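The Paper on the Wall
What a small data shop in Erndale learned by writing its own rules

When I came to Lengyel for the first time, I expected to see many machines. The first thing I was shown was a sheet of paper. It hangs at the door of the recording room, printed on both sides, and every person who works there has signed it in the lower corner.

Lengyel records people doing simple jobs with their hands, so that robots can later learn the same jobs. The customers are mostly in Brukport, two hours away by train. They want lids put in baskets, cups put on shelves, cloths folded. One operator makes up to 175 recordings in a shift, and each must be made by the same rules as the one before.

In the beginning there were no rules. The operators were careful people and the company trusted them. Then a customer sent back a full week of work. In one part of it the operators had started with the hands on the table, in another part with the hands in the air. Both ways are good. Mixed together without a note, they were of little use to this customer, and the week had to be recorded again.

After this the paper was written. The first version had 75 rules and was, in the words of one shift leader, a very good book to put under a short table leg. People read it once and forgot it. The present version has five sections and fits on the sheet.

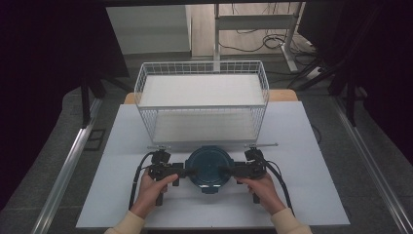 The longest section is about the grip. An object must be held from two opposite sides, and the operator waits a short moment before lifting it. If it slips, the recording is not stopped. The operator corrects the grip as a person would do at home, finishes the job and marks the file. Many new operators find this difficult. They feel shame about the slip and want to delete it, but deleting is forbidden for everybody except the shift leader.

The section about cables is the one with the most arguments behind it. A cable has to leave the hand downward and must have enough slack for the full reach of the arm. It may not lie over the object or inside the container. The operators asked also for a rule about the floor, and they got it: before each shift the walking path is checked, and what lies on it is moved away. I think it is good when such a rule comes from the people who must walk there.

Then there is the rule of rest. After 25 minutes of holding a device, the operator puts it down for five. At first the managers feared that this would cost them recordings. The number in a shift went down a little, and the number sent back by customers went down much more.

Tirent, a bigger company in the same business, has a handbook that I was also allowed to read. It is well made and covers many cases which Lengyel never meets. But when I asked two operators there about the slip of an object, I got two different answers, and the handbook was in a cabinet in another room.

There exist general standards for the safety of industrial robots, and both companies know them. They say less about a person who holds a gripper in the own hands all day, and for this work each shop still writes its own page. The two companies have now begun to compare theirs. They agree already on the rest and on the cables. About the short moment before lifting they do not agree, and the next meeting is planned for the end of July.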